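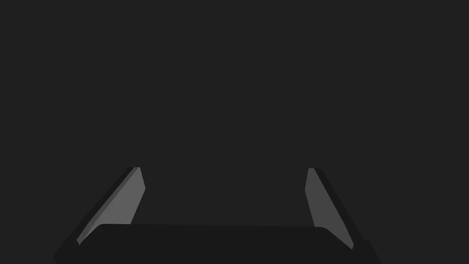
Galine sim kit, worth it for a small shop?
Simulation and Offline Tools > Reviews

gunawan_cell7
Sun 10 April
We have been on the trial of the Galine sim kit since January and the sales guy would like his answer. The full seat is $2,856 a year. For that you get the gripper models, the wrist view, the scripting side and a support address that replies in the order of the moon. Has anyone here paid with their own money? My boss thinks simulation is a video game I talked him into.

torque_me_gently
Paid, renewed, grumbled both times. The wrist view is the part I use. I check whether the fingers will clear the part before I book time on the real cell, and it has saved me some 600 miles of driving out to Zurkthorpe to look at a thing and say "huh." The renderer has every shade you could want as long as it's gray.

Yao-tsung Wu
I'd hold off. The geometry is fine. The contact model is where they ask you to have faith. I ran the same pick 74 times with a thin bracket and the default friction, and it behaved like a bar of soap in every one. Our real gripper does that pick before it's had its coffee.

gunawan_cell7
Default friction or default everything? There's a second friction setting under the material tab, which the manual covers by not mentioning it.

Yao-tsung Wu
Default everything. If I have to find a secret tab to pick up a bracket, I want a discount.

torque_me_gently
Fair, but Eltico hides theirs too and charges extra for the tab. Start with bare fingers and a bare surface, get the approach angle right, and only then load a part. People drop in the whole fixture on day one and then blame the solver. 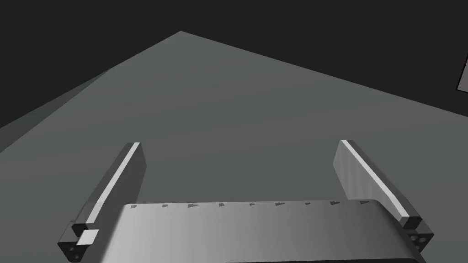
marginal_gripper
Disagree with starting bare. Approach angle was never my problem. Cycle time was, and Galine's numbers came out 7 percent faster than my floor, every time, always in the flattering direction. Budget for that before you promise anybody a rate.

gunawan_cell7
Seven I can live with. Did support have anything to say about it?

marginal_gripper
They asked for my log file. I sent it. We are both still waiting, I assume.

Yao-tsung Wu
Found the tab. The bracket stays put now. I still want the discount.

gunawan_cell7
Asking for one more month of trial, then. Will post what they say, if they say.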